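Home | Units | Timetable | Handouts | Contact

Posted 03/12/2023 by the unit coordinator

Handout 4: Getting to know a manual wheelchair

Okay, before the prac I'd like you all to read this properly (yes, even those of you who've pushed your nan around the shops for years). We'll be in room 139 and I want everyone hands-on for most of it, so the talky bits live in here.

Start at the back, where you'll be standing. I always teach the push handles first. Take one in each hand, keep your elbows soft and stand close enough that you aren't reaching. If your shoulders creep up around your ears, you're too far away or the chair's the wrong height for you — tell me and we'll swap.

Next, the upholstery. On a sling back, run your fingers along the stitching and check any rivets at the top edge. Fabric stretches with use, and a saggy sling changes how a person sits far more than students expect! Write down what you find, even if it seems minor.

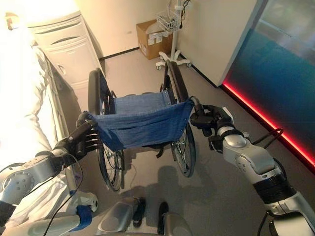

Gridereo Allied Health Teaching Team

Blue denim-look fabric like this is lovely and soft, but do look at the dip in the middle of the sling. With a client in the chair I'd be checking their pelvis and lower back, and probably talking about a firmer insert. Notice the padded armrest on the right as well. Press along the padding on your own chair and feel for hard spots.

Then the big rear wheels. Spin each one, listen for rubbing, and pinch a few spokes to feel for loose ones. Brakes on before anybody transfers, every single time. I will be watching for that.

For kerbs, read the Sernach notes, page 31 onwards. We'll do ramps in April, once you're all comfortable on the flat. Bring closed shoes and your logbook — no thongs, please.

This site uses cookies to remember your settings. Accept | Manage cookies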